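Does lighting variation in hand-held gripper demos carry over to the arm?

Posted July 8, 2022 by uzor_bench

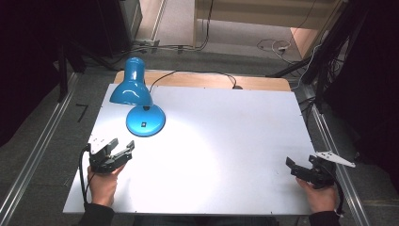 We are collecting demonstrations with a pair of hand-held grippers, one in each hand, and training a two-arm policy on them. The method is from the Wonora write-up: no teleoperation, the person does the task directly, and the policy learns from the gripper motion and the camera views. Our task is moving and switching a desk lamp on a white board.

We have 149 demos so far. With the room lights on and the lamp off, the policy does fine on the arms. Once the lamp is on, it gets much worse. It reaches to the right place, then stalls before closing, or closes short of the base. The Wonora result says that mixing lighting conditions in the demos fixes this without any change to the model. I tried it with a third of the demos recorded lamp-on and saw almost no gain.

Is the claim wrong, or do I need a lot more data? Each session takes most of an afternoon, so I would like to know before I book the room through the end of the month.

Last updated: 2 days ago

susindale_lab

We repeated that experiment in May and got the improvement, but only after fixing exposure. With auto exposure on, the camera darkens everything when the lamp is in view, and the amount depends on how far the person's head is tilted. The policy then sees a different brightness at each step for reasons that have nothing to do with the task.

What we did:

Lock exposure and white balance for the whole session. Choose the value with the lamp on, so the bright patch on the board keeps some detail. The rest will look dark. Leave it.

Record lamp-on and lamp-off demos in alternation, and move the lamp between them. If all your lamp-on demos come from one day with the lamp in one spot, the model can tie the bright patch to that position.

Check the gripper tracking separately. A glossy lamp on a white surface gives strong reflections, and in our case the pose estimate jumped in some of the lamp-on demos. We threw those out. Plot the gripper path for each demo and look for steps that a hand could not make.

I would do the third one first because it needs no new recording. Stalling before the close is what we saw when bad poses were left in.

birklow77

You need more data. 149 is tiny. We used 4000 for a sorting task and it worked.

gray_carpet

Put a matte cover over the board. Glare gone. You lose the comparison with the original paper, but if you only need the task to run, that is one evening of work. I did not test it with two arms, only one.

Also check that the cables from the grippers aren't tugging at your wrists. Mine were, and it showed up as a small drift in every path.

Comments (3)

uzor_bench: Plotted the paths. The lamp-on set has jumps in it, the lamp-off set is clean. Removing the bad ones and retraining tonight. Exposure was on auto too.

mk_arms: 4000 demos of sorting doesn't say much about this. Different task, and no lamp in it.

susindale_lab: If you retrain, keep the same test positions for the lamp or you won't be able to compare with your earlier numbers.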